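Petitions: how people ask the council for change

Altildale Council Learning Pages
For readers in Years 4 to 6

The Altildale Council makes decisions about local matters such as parks, footpaths, libraries and bus stops. Residents choose the councillors by voting. Between elections, residents may still tell the council what they think, and one of the oldest ways of doing so is a petition. 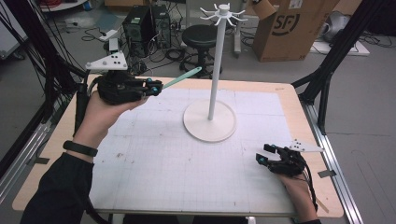

What is a petition?

A petition is a written request. It asks the council to do something, to stop doing something or to change a rule. People who agree with the request sign their names underneath it. The person who starts the petition is called the lead petitioner.

A petition is different from a vote. The council must read it and reply, but it does not have to do what the petition asks. Councillors also think about how much the change would cost, whether it is safe and what other residents would prefer.

Who may sign?

Anyone who lives, works or goes to school in Altildale may sign. There is no lowest age. A child's signature counts the same as an adult's, although a very young child may need help to write an address.

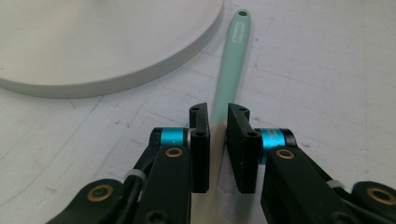
Each person may sign only once. Signing for a friend is not allowed, even if the friend says yes. Council staff check the names, and any that appear twice are counted as one.

What must it say?

The request should be short and clear. "We ask the council to put a crossing on Salian Street near the school" is a good request. "We want better roads" is harder to answer, as the council cannot tell which roads are meant. The words must be printed at the top of every page, so that people know what they are signing. Rude words and untrue statements about a person are not accepted. 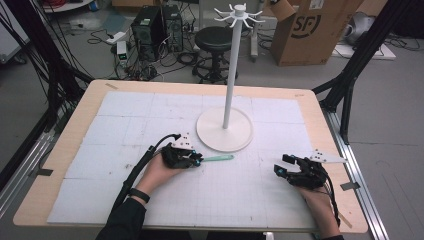

By Chidubem Aliyu, Learning and Visitor Services
Page last checked September 2026

Petitions may be handed in on paper at the front desk of the Arkine Building, or sent through the council website. Once a petition arrives, it moves through these steps.

1. The clerk reads it and makes sure it follows the rules. The clerk is the officer who looks after the council's papers and meetings.

2. The clerk writes to the lead petitioner within 4 working days to say that it has arrived.

3. The petition is read aloud at the next council meeting. If it has 200 signatures or more, the lead petitioner may speak to the councillors about it.

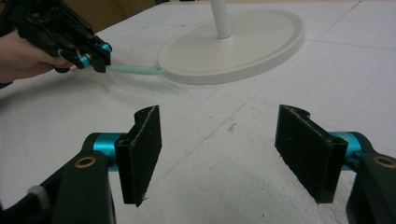 4. The council sends a written reply within 28 days of the meeting. The reply says what the council has decided and gives the reasons.

Some requests are not for the council. Hospitals and main highways, for example, are looked after by other parts of government. When this happens, the clerk explains who should receive the petition.

A petition from Giketetti Primary School

Last December, pupils at Giketetti Primary School asked for longer opening hours at their local library. They collected 91 signatures. This was too few for a speech at the meeting, but the petition was read aloud and the councillors discussed it. The council agreed to keep the library open for one more hour after school during term.

Words to know

Councillor: a person elected to make decisions for the local area.
Resident: a person who lives in a place.
Signature: your name, written by you in your own way.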